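**カテゴリ:** 住まい・家具の手入れ

## オイル仕上げの食卓にできた白い輪じみは、部分的に直せますか

質問者:Svenja Bühler
投稿日:2025年4月23日

去年の10月に、中古で木の食卓を買いました。販売店の説明では無垢材のオイル仕上げで、樹種は「たぶんオーク」とのことでした。サイズは4人用です。

先週、熱い鍋を薄い布の鍋敷きに載せたまま置いてしまい、白くぼんやりした輪が残りました。それとは別に、冷たいグラスを置いていた場所にも薄い輪が2つあります。こちらは斜めから見ないと分かりません。

やってみたことは次のとおりです。

- 固く絞った布で拭いた(変化なし)
- そのまま3日置いた(グラスの輪は少し薄くなった。鍋の跡は同じ)
- 食器用洗剤を薄めて拭いた(拭いたあたりが少しかさついた)

ネットではアイロンを当てる、マヨネーズを塗る、歯磨き粉でこする、紙やすりをかける、などいろいろ出てきます。どれから試せばいいのか分かりません。天板全体を削るのは避けたいです。賃貸で、作業場所は食堂かベランダしかありません。

聞きたいのは次の点です。

1. 部分的に直した場合、そこだけ色が変わりませんか。
2. アイロンは本当に使っていいのでしょうか。
3. オイルは何を買えばいいですか。店員には Brarkitel という会社のものを勧められましたが、缶が大きくて使い切れそうにありません。

---

### 回答1

回答者:Ottavio Greco

マヨネーズで消えました。一晩塗って朝拭くだけです。うちの机はニスですが同じだと思います。

> **Svenja Bühler のコメント:** ありがとうございます。オイル仕上げでも大丈夫でしょうか。匂いが残りそうで少し心配です。
>
> **Ottavio Greco のコメント:** 匂いは分かりません。うちは残らなかったです。

---

### 回答2(質問者が選んだ回答)

回答者:Dagný Bech

家具の修理を仕事にしています。写真がないので一般的な話になります。

まず、本当にオイル仕上げかどうかを確かめてください。天板の裏や端の目立たないところに水を一滴落とし、10分ほど待ちます。水が玉のまま残り、拭いたあとに何の変化もなければ、ウレタンやラッカーなど塗膜のある仕上げの可能性が高いです。じわっと染みて色が濃くなるなら、オイルか、オイルが抜けかけた状態です。ただ、手入れしたばかりのオイル仕上げは水をよく弾くので、これだけで断定はできません。洗剤で拭いたところがかさついたという話からすると、オイルで合っていそうです。

白い輪は、仕上げの層に水分が入り込んで曇ったものです。木そのものが傷んでいるわけではなく、浅いところで止まっていることがほとんどです。逆に黒い輪の場合は木の中まで水が入っていて、別のやり方になります。

作業の順番は、弱いものからにしてください。

**その1 待つ**
グラスの跡は薄くなっているそうなので、もう1週間触らないでおきます。上に布やマットを敷かないこと。

**その2 オイルで拭く**
柔らかい布に家具用のオイルを少しだけ取り、輪とその周りを木目に沿って拭きます。15分おいて、余りを乾いた布でしっかり拭き取ります。軽いものならこれで見えなくなります。

**その3 細かい研磨**
残ったら、不織布の研磨パッド(細かいもの)か400番の紙やすりにオイルを含ませ、木目の方向に軽くこすります。輪の形に沿って丸くこすらないでください。輪の外まで手のひら一つ分くらい広げ、外に行くほど力を抜きます。終わったら拭き取って一晩乾かし、必要ならもう一度です。

ご質問への返事です。

1. 色は少し変わります。日焼けした天板だと、削ったところが明るく出ます。ただ400番で表面をなでる程度なら、数か月で周りとなじむことが多いです。気になるなら、最後に天板全体へ薄くオイルを塗ると差が分かりにくくなります。
2. アイロンは塗膜のある家具で使われる方法で、オイル仕上げでも効くことはあります。ただ、もともと熱でできた跡に熱を足すことになるので、私はお客さんには勧めていません。やるなら低温、スチームなし、綿の布を挟んで数秒ずつです。
3. 特定の製品にこだわらなくて構いません。食卓なら、乾いたあと食器が触れてもよいと表示されているものを選んでください。小さい缶で足ります。オリーブ油やサラダ油は乾かずにべたつくので使わないでください。

それから、オイルを拭いた布は丸めて捨てないでください。乾性油の布は自然に熱を持って発火することがあります。水に浸してから袋に入れて捨てるか、広げて屋外で乾かします。ベランダがあるならそこに広げておけばいいです。

> **Svenja Bühler のコメント:** 水を垂らしたら、染みて色が濃くなりました。その1は待ってみて、来週末にその2をやります。布のことは知りませんでした。
>
> **Dagný Bech のコメント:** それならオイルで進めて大丈夫です。洗剤でかさついたところも一緒に拭いておいてください。

---

### 回答3

回答者:Rosalba Barbieri

直し方は Dagný さんの回答で十分だと思うので、そのあとの使い方だけ書きます。うちはオイル仕上げの食卓を長く使っていて、同じような輪を何度も作りました。

鍋敷きは布をやめて、コルクの厚いものか、足つきの金属のものにしました。薄い布は熱も湿気も通します。濡れた鍋底と木の間に布があると、湿気がそこにこもって余計に悪い気がします。

グラスはコースターを使います。ただ、コースターを置きっぱなしにすると、今度はその形に日焼けの差が出ます。食事が終わったら全部どけてください。花瓶も同じです。陶器の花瓶は底から水がにじむことがあり、うちの一番ひどい黒い跡は花瓶でした。これは自分では直せず、Orham の家具屋に頼みました。

皿は、普通の温度の料理なら直接置いています。オーブンから出した耐熱皿と、洗ったばかりで糸底に水が残っている皿だけは気をつけています。糸底のある皿は、裏を拭いたつもりでも溝に水がたまっています。

オイルの塗り直しは、最初の年は3か月おき、あとは半年に一度くらいです。表面が白っぽくかさついて見えたら早めに塗ります。乾くまで食卓が使えないので、うちは夕食のあとに塗って、次の日の朝食は台所で済ませます。気温が低いと乾きが遅く、冬は丸一日みたほうがいいです。

普段の掃除は水拭きのあと乾拭き、それだけで足ります。アルコールのスプレーはオイルを落とすので、食卓には使っていません。 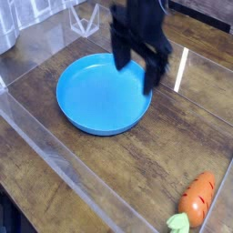

あと、塗り直した直後の何日かは水にまだ弱いので、その間だけは皿の下にもマットを敷いて、食後に外しています。マットはゴムや塩ビの裏がついたものだと、貼りついたり色が移ったりすることがあります。綿か麻のものにしてください。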